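Respite weekend at Westitz - worth it?
2 min read

kzawadzka
Anyone sent their kid to the Westitz respite weekends? Mine is 9, tube fed, never been away overnight. $396 after the waiver hours. Seems steep 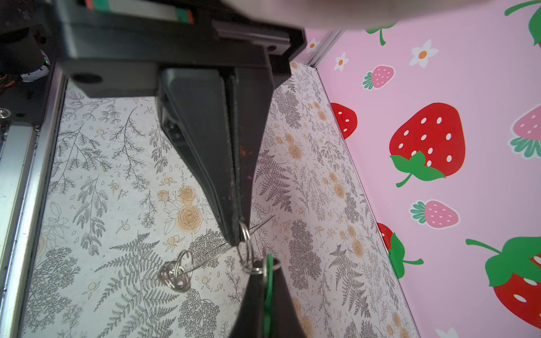
also they want the med forms by December, no exceptions apparently

flallolley25
We did two. Nurse on site all night, pool was great. Go for it

pylyp_t
Disagree. Nurse was on call when we went, NOT on site. Ask them in writing. We switched to Henda - smaller, but they call you back

flallolley25
That was the old building tho. Diffrent staff now
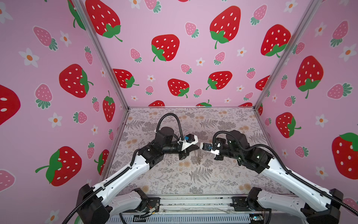 and Henda has a waitlist, so good luck

pylyp_t
Waitlist moved fast for us. Still say get it in writing

kzawadzka
ok emailing both tonight. does the waiver cover Henda too or just Westitz?

pylyp_t
Both - ask for Appiah in billing, she knows teh codes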